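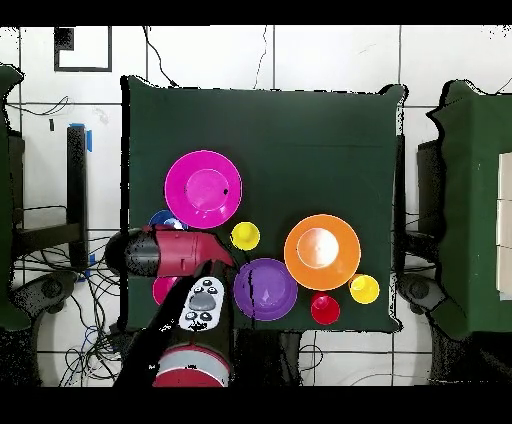 Coloured plates, bowls and cups on the green cloth.

I've had my Wisent binoculars for two winters now and thought it was time I wrote something down, as people at the Mernby hide keep asking to try them (and then not giving them back!). They cost me £284, down from £307, and that was a fair bit more than I'd planned to spend.

First thing: they're bright. I was out at ten to four in January with the light going, and I could still pick the teal out from the reeds. My old Vachon pair would have given me a brown smudge and a headache. Focusing is quick too, less than a full turn from the near bank to the far shore, so I finally got a proper look at a kingfisher before it shot off up the channel.

They weigh 677 grams on my kitchen scales, without the strap. Fine for a morning, but by the end of the long loop round the reservoir my neck was complaining, so I bought a Plarau harness and haven't looked back. The strap that comes in the box is thin and slippery and I'd bin it.

Other grumbles – the eyecups twist down by themselves when they go in and out of my coat, and the rain cover never stays put. Humaira Rind has the same pair and tied hers on with garden string, so I've done that as well. I wear glasses and can see the whole view, just about, with the cups right down.

Would I buy them again? Yes, though I'd wait for a sale. Four stars from me, and I'd love to hear if anyone's found eyecups that fit.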